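Progress Report to the Auer Fund for Industrial Measurement
Project: Pondo — Low-Drift Pressure Transmitters for Process Plants
Submitted by Cloren, Bavdale site
Date: 2020-11-04

1. Status of the work

The project is in its second reporting period. Work packages 1 and 2 are complete, and work package 3 (long-term stability) is under way. The delivery date for the final prototypes remains unchanged.

The second-generation sensing element was released for testing in September. It uses a thinner ceramic diaphragm and a revised glass seal. Of 957 elements produced at Bavdale, 409 have been assigned to the stability program. The remaining elements are held for the calibration trials and as reference stock.

2. Technical results

Temperature compensation is now carried out in the transmitter itself, using a correction table stored during calibration. Dr. Ilze Sproģis and her group have reduced the number of temperature points needed per unit, which shortens the oven cycle considerably. Zero-point drift after thermal cycling is within the limit set in the grant agreement. Span error at the low end of the range is not yet satisfactory, and a change to the amplifier layout has been approved to address it.

The stability test had reached 1590 hours at the close of the reporting period. Two elements were withdrawn after showing irregular output. Both were sectioned, and a void was found in the glass seal in each case. Reto Lüthi has since tightened the inspection criteria for incoming seals.
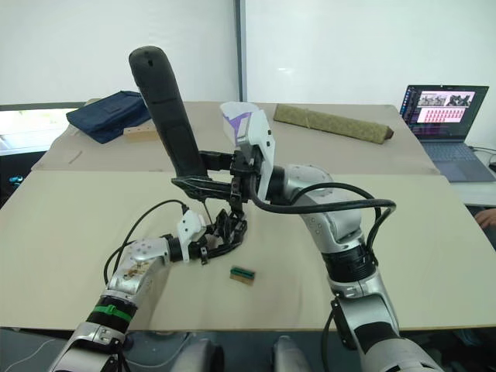 Robot arms and cardboard-covered tabletop.

3. Deviations from the plan

Delivery of the stainless steel process fittings was later than agreed. The supplier has confirmed a new schedule, and the housing tests have been moved to the next period. No additional funds are requested. A transfer from the travel budget to materials is proposed — the form signed by Balthasar Danzer is attached as Annex B.

4. Next period

The following activities are planned:

Completion of the stability test and statistical review of the drift data
Housing and ingress tests with the new fittings
Verification of the revised amplifier layout at low pressure
Preparation of the field trial agreement with the pilot plant

Seraina Marti will take over coordination of the field trial from Rupert Eder, who remains responsible for financial reporting. Questions on the technical annexes should be addressed to Dr. Sproģis at the Bavdale site.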